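Shop tips: hand-held grippers and the rig you wear with them

A few of us at the Skistlow shared workshop have been building a pair of hand-held grippers since April, the kind you carry around and do chores with so an arm can copy you later. Ours is called Brutham, after the street. I've rebuilt the left one more times than I'd like to admit, so here are my notes while I still remember them!

Print the grip sleeves first and live with them for a day. I printed the whole body, then found my thumb was in the wrong place, and that was 66 hours of printer time gone (plus most of a spool).

Marker cubes: print the patterns on matte paper. Glossy stuff catches the ceiling lights and the tracking goes jumpy. Glue stick is fine, but press the corners down with a spoon and leave them under a book overnight. And write the cube's number on the inside face before you close it up - I mixed up left and right and spent a whole evening blaming the software.

Screws: 2 sizes for the entire build, no more. We had five at one point and somebody was always hunting for the odd one. I keep ours in a muffin tin.

Cables are what will get you. Leave enough slack to reach over your head, then tape the extra flat against a strap. Power strips go near the wall or under something, and if a cord has to cross the floor, walk the route yourself before you suit up. You can't see your feet very well with a screen on your chest.

Put the stop button where either hand can find it. Lakmal Gunawardena wanted it on the hip, I wanted it on the front, we tried both and I won that one.

Practice on something tall and boring. A coat rack is great: it has a pole, it has hooks, and you can come at it from any side. Go low first, by the base, then work up. Do short runs too. My forearms were toast after 400 grabs, and Samarakoon's target for the spring is 3,000, so pace yourself.

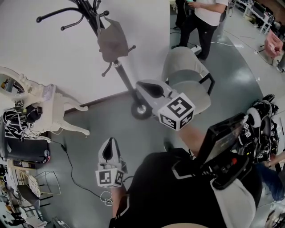

Both grippers out, one reaching toward the foot of the coat rack.

Keep your elbows a little bent and try not to let one cube hide behind the other. If your shoulders ache, the straps are too long. Shorten them before you add padding (I did it the other way and ended up with a very comfy rig that slid around).

Next up is the charging shelf. If anyone at Urkinholm still has those angle brackets, I'll trade you a bag of cable clips for them.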